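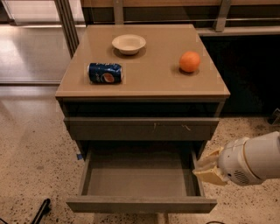

An orange, a white bowl and a Pepsi on the cabinet

About Tritmont
January – by Saturnino Bustamante

Quick version, orders to pack. Tritmont is a small food shop and mill in Hadeck. We grind our own flour, roast our own nuts, sell honey and dried fruit from farms we've visited. All organic. No exceptions, even for the raisins.

Started with 3 sacks of rye and a secondhand stone mill. First month we sold 115 bags, mostly to neighbors. Now it's closer to 900 a month, and the mill runs most mornings from 6 a.m. Loud. Sorry, upstairs.

Grain comes from the Rácz farm, has done since the begining. Oats and buckwheat from Drandinetti, a growers' co-op over the hill. We pay them on delivery, always have.

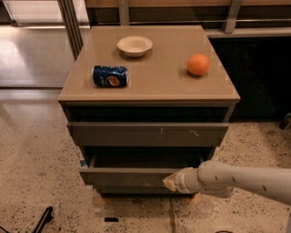
Soda can and bowl, with the lower drawer partly open

What we don't do – palm oil, added sugar in the nut butters, mystery "flavorings". Almond butter is almonds. Salt if the label says salt.

Shop's small. Bring your own jars, we weigh them at the door. Paper bags are there if you forget. Flour is best within a few weeks, keep it in the fridge if your kitchen gets warm.

Bakers and cafes – we do wholesale, roughly 1,000 pounds of flour a month goes out that way. Ask for the price list, its a seperate sheet. Bread class sign-up is at the counter, spelt and rye only for now. Barley flour back in March.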